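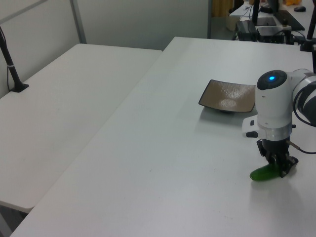
A square dish with a dark brown rim on one of the white tables at the Pirnton kitchen room.

Pirnton's lending kitchen reopens to borrowers this month after a January spent sorting, washing and relabelling everything on the shelves. Doors from 10am. Bring your card, or something with your address on it if you haven't got one yet.

The kitchen, run out of the old Sison dairy building on the Cellemgate road, lends plates, dishes, pans and table things to anyone in the parish who is having more people round than they have crockery for. It has been shut since just before Christmas, when the last lot of party loans came back all at once and the shelving at the back gave way. No one hurt. A fair bit broken.

Final tally from the sort-out is 892 pieces kept and 103 thrown or sent for mosaic. The mosaic bits have gone to the primary school, who asked for blues and greens especially and got mostly white.

Vichien Onsri, who took on the bookings last spring, said the loss looked worse on the floor than it did on paper. "It was side plates, nearly all of it. We had far too many side plates. The serving dishes were on the bottom and they came through, I was very relieved about the dishes."

Those dishes are what people ask for most. The square shallow ones go out nearly every weekend in summer, for salads, for sliced cucumber and tomatoes, for olives, for cake if there is nothing else left. Borrowers can now take 2 at a time, up from one, and can keep them for a full week. Large pans are still one per household.

Another change is the play food. A box of it has been on the list for years for toddler groups and childrens parties but was hardly ever borrowed, mainly as it was kept in the loft. It has been brought down, washed and put with the picnic sets. Sison playgroup have it booked for the first fortnight, after that it's first come first served.

Charges stay as they were. Nothing for crockery, a deposit on pans and the tea urn, deposit back when the item is. Breakages to be owned up to please — there is a book by the door and no fine, but the shelf list is no use to anybody if it's wrong. Dishes should come back clean and dry and not stacked with the food labels still on. Mr Onsri was firm on the labels.

New shelving came from Herkunano, the shopfitters on the Cellemgate estate, who let the kitchen have 34 metres of it at cost and threw in the brackets. It is bolted to the wall this time. The heaviest stuff is at knee height, glasses at the far end away from the door, and the tables have been left clear of the walls so people can check there loans from both sides before signing.

Still wanted: jugs, any size, and lids for the two biggest pans, which went missing some time before the collapse and have not been seen. No more side plates. Donations can be left at the side door up to 4pm but not overnight — foxes have been at the boxes.

Booking is by phone or at the counter. The online form is down again.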